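Workcell Inspection Checklist with Comments
Cell: Avov dual-arm hand tool sorting cell
Site: Henthorpe tool room
Prepared for: Stoko production safety
Inspection date: Sep 9, 2024
Result: Pass with comments. Two items open.

Scope

The checklist covers the cell in its normal sorting task (needle files, mat to tray) and the manual work that remains around it. It replaces the April version, which was written when all sorting was done by hand at the bench. Mark each item OK, OPEN or N/A. An OPEN item needs a comment and an owner by role.

Section 1. Mounting and cables

1.1 Arm base plates tight on front rail. OK
1.2 Strain relief present at each arm base. OK
1.3 Cables clear of joints through full travel. OPEN
1.4 Circuit boards at front rail protected from dropped tools. OPEN

Comment on 1.3: Run both arms through full travel at reduced speed and watch each cable at the elbow and wrist. The operator stands at the stop button for this check and keeps hands outside the enclosure. Owner: maintenance technician.

Comment on 1.4: A file dropped over the front edge could reach exposed wiring. Fit a cover before the next shift change. Owner: maintenance technician.

Section 2. Work surface

2.1 Surface free of chips, filings and oil. OK
2.2 Only task items within reach of either gripper. OK, corrected on site
2.3 Parts laid out for pickup with handles one way. OK 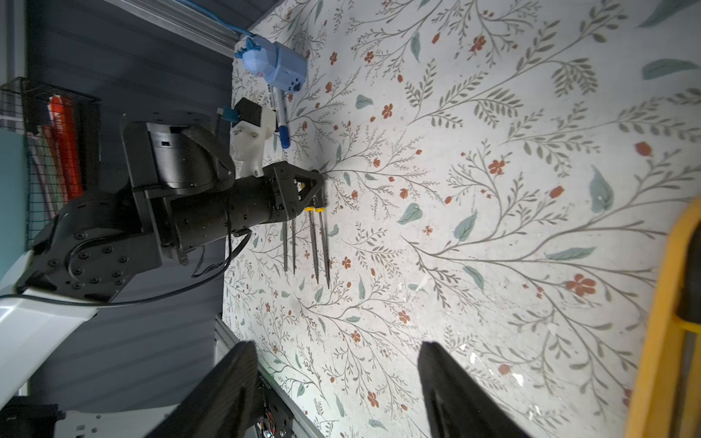

Item 2.2 drew the longest discussion with the operators. At the old bench a person could reach around whatever had been left out, so the habit of setting things down was harmless. The arms plan their moves without regard to anything outside the task. A marker pen with a blue cap near the files is the usual kind of stray item and is to be removed before cycle start. Personal items go outside the enclosure. Scuffs on the surface are acceptable if a file laid across them does not rock.

Section 3. Tray and parts

3.1 Tray seated, rim undamaged. OK
3.2 Handles secure on shafts. OK
3.3 Tray not filled past one layer. OK
3.4 Lot count entered at start and end of shift. OK

Comment on 3.4: The counter read 3,497 files since commissioning and agreed with the paper log. 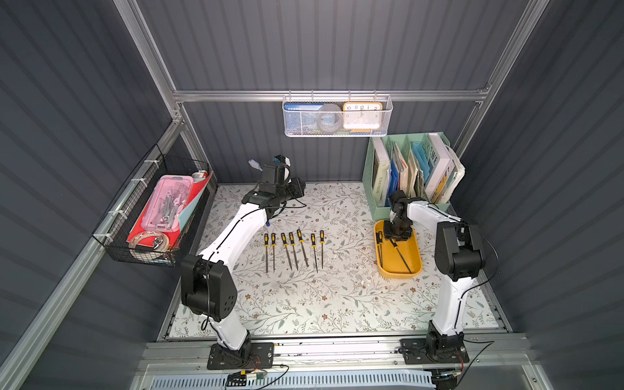
Fig. 2. Files in a row between the arms; right gripper lowered into the yellow tray.

Comment on 3.2: Loose handles used to be caught by feel during hand sorting. That check is gone from the task, so it is now a separate step. The operator pulls each handle by hand before loading. Allow 9 minutes per lot of 50. Production asked for this step to be dropped. The request is declined.

Section 4. Storage within the enclosure

4.1 Wall baskets fastened. OK
4.2 Basket contents below basket rim or stable. OK
4.3 Organizer stable, no loose sheets over the work surface. OK

Comment on 4.1: Cable ties on the left basket are accepted for now. Check them by hand at each inspection and replace any tie that has turned brittle.

Section 5. People and procedure

5.1 Operator trained on stop and restart. OK
5.2 Written rule for reaching in. OK
5.3 Duties after automation listed and posted. OK
5.4 Rotation schedule followed. OK

Comment on 5.2: Stop, wait for both arms to be still, then reach. A pause between moves does not count as a stop. Operators reported that the arms sometimes hold position long enough to look finished. 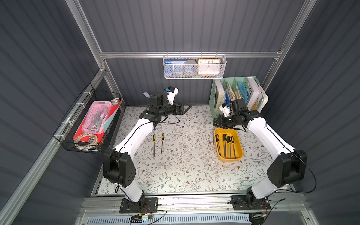 The Bogale indicator light must show steady amber before a hand goes in, and the operator who pressed stop is the one who restarts. Two people working the cell agree on this aloud at the start of the shift.

Comment on 5.3: Posted duties are loading, handle check, clearing mispicks and end-of-shift cleaning. Operators reported less finger and wrist soreness than with hand sorting. They also reported that watching the cell is tiring in a different way and that attention drops late in the shift. Rotation is set at 4 operators per shift for this reason and is not to be reduced without review.

Section 6. Follow-up

Items 1.3 and 1.4 to be rechecked by the shift lead. The cell may run in the meantime at reduced speed. Attach the signed copy to the cell log.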